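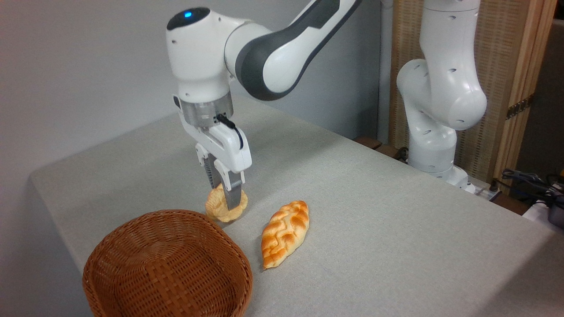

A small round pastry on a light gray cloth.

How to freeze small pastries and bake them fresh later

In my family we bake one big batch and eat from it for many weeks. I learned this way slowly, with many mistakes, and I write it down for people who have a small oven and a normal home freezer. The method is good for buns, filled rounds and small pies. It is not good for anything with fresh cream.

What you need

A tray that fits flat in your freezer, baking paper, freezer bags with a zipper, and a pen that writes on plastic. I use the Pakement bags of medium size, but any thick bag will do. You also need a kitchen scale.

Step 1. Make the dough a little firm

For one batch I take 1000 g of flour. Dough for freezing should be a bit drier than usual, so keep back two spoons of the milk and add them only if the dough cracks. With sweet dough I let it rise one time in the bowl and then I shape it at once.

Step 2. Shape and weigh

Each piece in my recipe is 38 g. If the pieces are not equal, the small ones get dark while the big ones are still pale in the middle. Close the filling well and put the closed side down.

Step 3. Freeze on the tray first

Put the pieces on paper so that they do not touch. Freeze them open, without a cover, for two hours. When they are hard like stones, move them to the bags and press the air out with your hand. Write the kind of filling and the month on the bag. In January I once baked cheese rounds for guests and they were onion. Now I always write.

Step 4. Let them wake up

Take out only what you want to eat. Yeast dough needs a night in the refrigerator, and after this one hour in a warm kitchen under a cloth. Pie dough can go into the oven directly from the freezer.

Step 5. Bake

Heat the oven to 383 °F. My old Frandsen oven is weak on the left side, so I turn the tray at half time. Brush the tops with egg just before baking. Yeast rounds take 15 to 18 minutes, frozen pies take ten minutes more. Look at the bottom of one piece before you take out the tray. It should be brown and sound hollow when you knock on it.

How long they keep

Yeast dough keeps its strength for four weeks. After this it rises badly. Pie dough is fine for three months. Baked pastries can be frozen too, but the crust becomes softer.

Last changed: 2024-10-16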